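**Storing mixed produce after a big shop – bags or boxes?**

**pantry_row**

I do one large produce run every 12 days because the nearest decent store, the Burneo market, is a long drive from us. For years I put everything in the crisper drawer in the bags it came home in and threw out a fair amount of it. This spring I want to set up something better.

What I have now is a stack of zip bags with the white strip for writing on, and a few clear plastic containers. My plan is to sort the shop on the counter, bag the things that need to hold on to their moisture, and put the rest in the containers with the lids off. The bags are easy to fill and I can see what is in them. 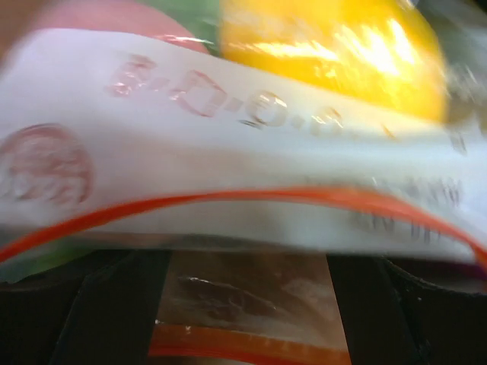

The part I can't settle is how much to mix. If I keep one kind of thing to a bag I run out of shelf space fast. If I mix, one soft item seems to spoil the lot. Peppers, lemons, onions, peaches, a cucumber or two, that sort of shop. The fridge has two drawers and three shelves, and the bottom shelf freezes things at the back.

How do the rest of you do it?

---

**millrace1826**

One kind to a bag, and write the day on the strip. I use a soft pencil or a laundry marker. Ballpoint skips on the plastic once it has been in the fridge.

For peppers I leave the zipper open an inch. Closed all the way, I get water inside and then soft spots near the stem. Open, they keep 14 days for me and sometimes longer. Lemons I close up tight, and they go a good month without drying out.

---

**cold_porch**

Disagree on the bags in general. I switched to boxes four years ago and would not go back. A bag with round things in it slides around, gets put under something heavy, and the fruit at the bottom is bruised before you find it. A box stacks and nothing presses on it.

I have 8 of the Dronel ones with the snap lids. A folded dish towel goes in the bottom of each. Change the towel when it feels damp.

---

**pantry_row**

I looked at the Dronel boxes. They are taller than my shelf spacing unless I move a shelf, and then the milk doesn't fit. Are the Pandov ones any lower?

---

**cold_porch**

The Pandov ones are lower but the lids are poor. The corners pop up on mine. If you are going lidless anyway that won't matter to you.

---

**hazelgate**

Peaches need their own plan and I would take them out of this system altogether. Mine sit on the counter until they give a little at the stem end, then they go in the fridge, one layer deep, nothing on top. The color won't tell you when. A peach can be mostly pale pink with a patch of deep red streaks on one side, and that red only shows you which side had the sun.
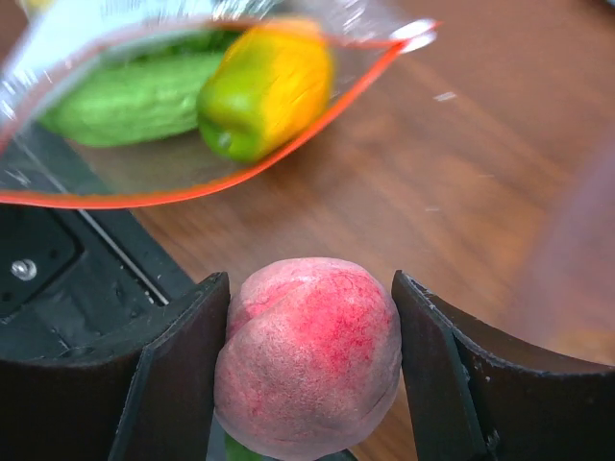

Washing is the other place people go wrong with them. I never wash a peach before storing it. The fuzz holds water, and the crease down the side holds more of it, so that is where mine used to turn brown first. Pick it up dry, look it over, and set it down on the cheek that looks firmest. With a fuzzy one like this you can't see a bruise starting under the skin very well, so go by feel, with the flat of the finger and not the tip. Any with a soft place get eaten that night or cut up for the freezer.

I also keep them away from anything leafy. Ripe peaches will yellow a bunch of parsley in a couple of days.

---

**millrace1826**

Agree on the washing. I don't agree that color is no use. The background color, the part that isn't red, tells you plenty on a yellow peach. Green in the background means it was picked early and it may soften without ever getting sweet.

---

**hazelgate**

On a yellow one, fair enough. On white peaches I have never been able to read it.

---

**tub_and_tin**

I'm going to argue for mixing, within limits. I cook for two and I don't want a bag for every kind of vegetable. I go by how I use them. One box is for cooking in the next three days, and it can hold a pepper, a lemon and a couple of small onions together with no harm. Three days is not long enough for them to spoil each other. Everything else stays sorted until it gets its turn in the box.

The onions are the ones I would watch. Small purple ones and shallots get a wrinkled skin if they have been sitting, and that alone doesn't mean they are bad. Pinch them at the neck. If the neck is dry and tight they are fine to use. 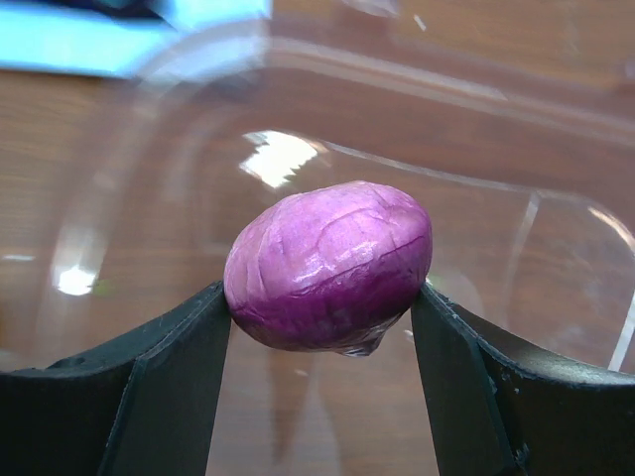
Anything with a soft neck or a damp smell goes straight into the pan that evening. I don't keep whole onions in the fridge past those three days. The main supply is in a wire basket in the hall closet, well away from the potatoes.

---

**cold_porch**

Doesn't the lemon pick up onion? I had a whole box of fruit taste like onion once, and that was with the skins on.

---

**tub_and_tin**

I haven't noticed it with whole onions. Cut ones, yes, and those go in a glass jar with a lid. If you are sensitive to it, put the lemon on the door shelf.

---

**cold_porch**

I think I am sensitive to it. My onions stay out of the fridge completely.

---

**gravelhand**

Has anybody used the Kushnir liner sheets? They are a thin foam mat you cut to fit the drawer. My sister-in-law swears by them. I bought a roll in March and can't tell any difference from a paper towel, except that you can rinse it.

---

**millrace1826**

Same result as you. I use them under jars now.

---

**pantry_row**

Thanks, this is plenty to work with. What I think I'll try on the next shop:

- Peppers one bag, zipper open an inch
- Lemons one bag, closed
- Peaches on the counter, then a single layer on the top shelf, unwashed
- Onions in a basket, out of the fridge
- One lidless container at the front for the next three days

I still don't know what to do about cucumbers. They go slimy at one end in a bag and rubbery in an open box.

---

**hazelgate**

Wrap each one in a paper towel, then a bag, zipper half open, on the warmest shelf you have. They don't like the cold, so keep them off that bottom shelf. A week is the most I get, whatever I do, so plan to eat them early in your 12 days.

---

**cold_porch**

Box with a towel works for cucumbers too – lid on for those. Nine days last time.

---

**pantry_row**

I'll get two the same size and do one each way. Will post after the next run.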